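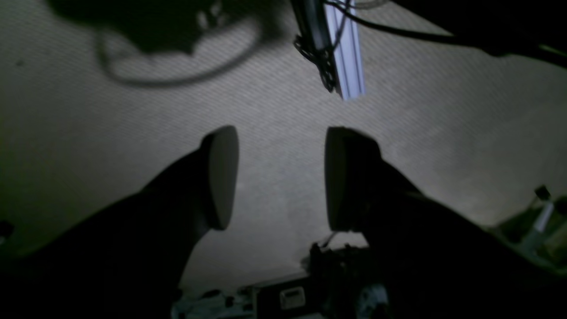

1 min read

I've got a pile of gray T-shirts to fold for the Brullville clothing swap, and Triltel is lending us its hall again in May. We're hoping for 400 shirts this time — last year I lost track of the sizes 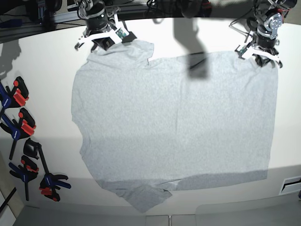

and had to redo two whole boxes, so now I spread each one out on the white table first and smooth the sleeves before folding.

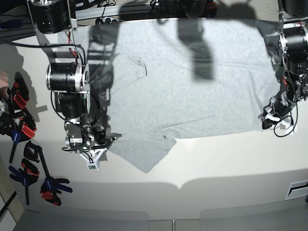
COMMUNITY

Doors open at 3 in the afternoon. Bring clean stuff, folded if you can (I know, I know), and take home whatever fits!

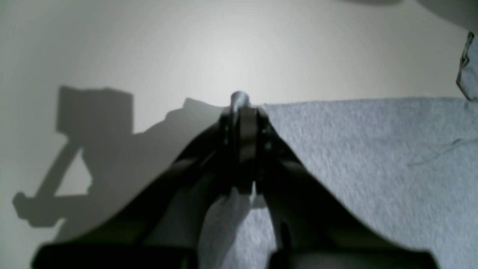 What to bring

Shirts, sweaters, kids' clothes and a bag to carry your finds.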